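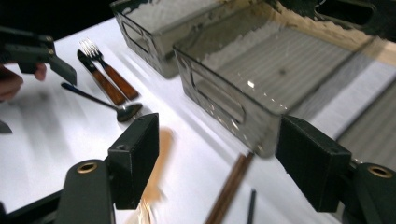
Bench surface trial, second wipe-down series
October 29, 2026
Entered by Do-yoon Won, Hindell workshop

Purpose. To establish whether the Gresis cleaning fluid may replace the present one for white worktops in the teaching rooms. The Carnberg site has asked for an answer before its December order is placed.

Method. Offcuts of the white sheet were marked on the underside and divided between the two fluids. Each was stained with tea, blue ink and machine oil, left overnight under a cover, and wiped with a folded cotton cloth. Cloths were changed between stains. Pressure was kept even by hand, which remains the weak point of the procedure; see the note by Vallejo in the previous book.

Results. Tea lifted fully with both fluids. Oil lifted fully with Gresis and left a faint film with the present fluid, visible only at a low angle to the window. Ink was poor in both cases. Two offcuts were set aside after the ink had run under the cover, and their readings have been struck out.

Total wipes logged to date: 1,637, of which 164 belong to this series. The earlier entries used the old cloths and should not be averaged with the new ones.

Gloss. No dulling was found by eye on the Gresis pieces. The meter is away for calibration and gloss readings are left blank in the table. They are not to be filled in from memory.

Smell. The Gresis fluid is noticeably stronger. The window was opened during the second half of the session. Carnberg has no opening windows in its lower rooms and this must be raised with them.

Stock. One part-used bottle of Gresis is in the lower cupboard, labelled and dated. The remaining offcuts are on the shelf beside the sink and should be kept dry.

Outstanding. Repeat ink with a shorter standing time. Ask Vallejo for the supplier's sheet on skin contact. Gloss readings when the meter is returned.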